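Venside Publishes Bench Rules for Two-Arm Work Cells

New practice document covers mounting, cabling, status lights and record keeping
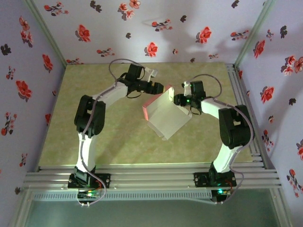 The Venside Automation Practice Office has published a set of rules for small work cells in which two robot arms share one bench. The document, titled Good Practice for Paired Bench Arms, takes effect in September and applies to every laboratory, training room and light assembly shop that holds a Venside registration. It replaces guidance written when most registered cells had a single arm. Paired arms now handle much of the packing and box work done at this scale, where both grippers may be at opposite sides of one cardboard box and an error in the position of either arm affects the other. Under the new rules, the two bases must be fixed to a common rail, as with the grooved aluminum rail along the front of the bench shown, and may not be clamped separately to the tabletop.

The rules were drafted over two review rounds led by Halvard Midtbø, head of standards at the office. Altano and Kamon, which both operate registered cells, supplied incident records and allowed reviewers to observe normal shifts. The office examined 1,550 entries in total. Of these, 300 concerned contact between two arms or between an arm and the item being handled, and most of that group were traced to a base that had moved after the last position check.

"A base that shifts by a small amount will not stop the work, and for that reason it may go unrecorded for weeks," Mr. Midtbø said. "We have asked for a fixed rail and a dated check. Neither is expensive."

The document contains seven sections. The first two deal with mounting and reach. Operators must mark the area that both arms can enter and must keep a written order of movement for any task carried out inside it. Where both grippers hold the same item, the order must state which arm releases first.

Section three covers cables. Cables that run along an arm must have enough slack for the full travel of every joint, and a loop must not be able to catch on the opposite arm at any position in the task. Inspectors will ask for the arms to be moved slowly through their full range while the cables are watched. Tape is no longer accepted as a permanent fixing.

Section four requires that the status light on each control unit remain visible from the normal operating position. Shops that keep their control units under the bench or behind a panel may need to move them before registration is renewed. The meaning of each light color must be posted at the cell in plain language.

Section five addresses the surroundings of the cell. Walls and screens may be of any color or pattern, but where a task relies on cameras, the operator must record the wall covering in use and repeat the acceptance test whenever it is changed. Several respondents had asked for plain walls to be made mandatory. The office declined, noting that many cells are used to test how well a task holds up against varied backgrounds.

Sections six and seven set out training and records. Each operator must complete a supervised session before working alone, and each cell must be checked after every 1,000 task cycles or at the end of the month, whichever comes first. Records are to be kept at the cell and made available on request.

Hidayah Lumbantobing, operations manager at Kamon, said the company supported the rules but expected some difficulty with the check interval – a busy cell may reach the cycle limit well before the month is out. The office has agreed to review the interval after the first year.

Clem Gilchrist, who represented the smaller workshops during the review, asked that owners of older benches be given more time to fit a common rail. A transition period has been granted for cells already registered, provided that base positions are checked at the start of each shift until the rail is in place.

Briefing sessions will be held at the Subramaniam training center, beginning on a Monday at 9:30 a.m. and led by Syahrul Sinaga of the inspection team. Attendance is free for registered operators, and each shop may send two members of staff. The full text and the check sheet are available from the Venside office. Written questions should be addressed to the standards desk and should include the registration number of the cell concerned.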